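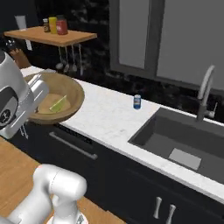
Sim kitchen, white arm over the wood top.

Wed 10 April

Creek samples from Deltwood came in at last! Kagiso and I ran 14 bottles before lunch (my handwriting on the lids is terrible, sorry). Turbidity at the lower culvert is up again, and conductivity there read 710, way over the January number – I want to rerun it with a fresh standard before I get excited. Chun-yin thinks it's road salt. I lean toward the old drain pipe. Wayne has the waders, so ask him if you're going out Friday.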